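Teaching a Two-Armed Robot to Serve Food by Remote Control
Final report, Ziad Boutros
Niscombe Laboratory, Ivisthorpe

1. Aim

The aim of this project was to find out how well a person with little practice can show a two-armed robot a food-serving task by remote control, and what makes the resulting recordings good or bad to learn from. The work builds on the Driltby project of last year, which used one arm and blocks. I wanted to keep the same method and change the objects to things that are harder to grip.

2. Method

The operator holds two handles, one in each hand. Each handle drives one arm, and squeezing a trigger closes the gripper on that side. The arms follow the handles with a short delay — long enough to notice, and most people overshoot until they get used to it.

There were 4 operators, including me. Each had 30 minutes of free practice before anything was kept. Operators were told to move at a steady pace and to avoid stopping in mid-air, as pauses had caused trouble in the Driltby recordings. A run was kept if the food ended up where it was meant to be and nothing was dropped on the way. In total we kept 1,032 runs.

The learning software, which we call Pugh, takes the camera pictures and the joint positions and tries to predict the next movement. I did not write Pugh and have only changed its settings.

3. Setting up the objects

Play food was not used in the Driltby work, so I had no grip settings to start from. Thin items were the most awkward. With the gripping force set too high a stick would twist as the fingers closed, and with it too low the item on top would swing. I settled on 70 per cent of the default force for sticks and left everything else alone.

Shiny surfaces were a second problem. Foil changes its look a great deal with small movements of the wrist, and I expected this to confuse Pugh more than it would a person.

The wrist view during work with a skewered sausage, then the two arms at the table:
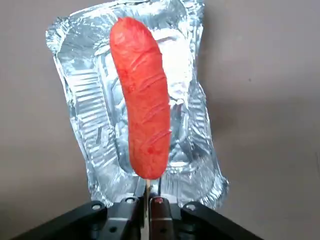
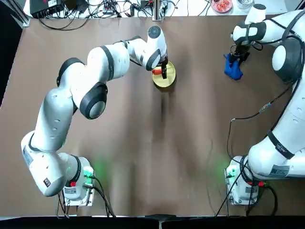

4. Results

Operators improved quickly over their first session and slowly after that. The main fault in early runs was lowering the gripper too far to one side of the plate. Using both arms at once was harder than I had planned for. Most operators moved one arm, stopped, and then moved the other, and Pugh copied this habit closely, pauses included.

Pugh managed plate tasks better than foil tray tasks. It often reached the tray correctly and then waited there without letting go. I have not been able to show whether the reflections are the cause, as the tray runs were also the ones with the longest pauses.

5. Problems and further work

The cables on the bench limited how far the arms could be turned, and two runs were stopped early for this reason. Cloth was left until late in the project and was only tried briefly, so it is not included in the results.

The next step would be to repeat the tray runs with a dull tray and the same operators. The recordings are stored on the Niscombe drive in the folder for July, with the rejected runs kept separately.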